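Workshop tips: tape grids for the robot table

In our packing workshop at Tirton we have now four tables with a robot arm, and on every table there is a grid of blue painter's tape. The grid is for the people more than for the arm. Before, each person put the parts where it was comfortable for them, and the next shift had to search. Now we say "put it in the upper left square" and everybody understands it the same way, also colleagues who are new in the language, as I was.

Some tips from the months since Bekier installed the arms.

Clean first, tape after. Wipe the surface with a cloth that is only a little damp and let it dry fully. Tape on dust will lift at the corners before lunch.

Lay the long strips first, in one piece from edge to edge, and press from the middle to the outside. The short strips come later. Use scissors or a blade for the ends. Tape torn by hand makes thin points, and thin points are the first to curl.

Do not stretch the tape while you lay it. It shrinks back during the night and you find gaps in the morning. 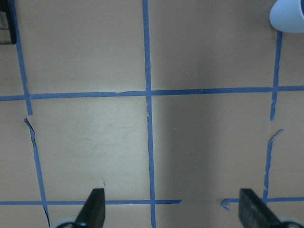 Lidia from the Brito line read the first version of this page and objected that a tape grid is one more thing to maintain, and that on her line the people now spend the first minutes of the shift on their knees with a roll in the hand. She would prefer lines painted once and forgotten. She also asked why the arm, which cost so much, cannot have its own lines.

I understand her. Paint is good when the layout is finished, but our layout changed four times before summer, and with tape each change took one coffee break. My advice is to wait with the paint until a full month goes by without a change.

Look at the crossings and the ends when you inspect. A frayed end or a small loop should be cut away and replaced, with the arm stopped and the stop button pressed in. Never reach between the fingers to press down a piece of tape, even when the arm looks asleep.

Keep the lamp in mind. Strong light on one half of the table and shadow on the other makes the squares hard to compare for tired eyes. We moved our lamp higher and it helped.

What changed for us? On the Tovwood order, 3,772 pieces, nobody lifted a full tray alone. We do less carrying and more checking. Checking is quiet work and it makes some people sleepy, so we change places after every 400 pieces. Write the change on the board, otherwise the person who is polite stays always at the same table.

Spare rolls are in the drawer under the label printer. Please put back the scissors.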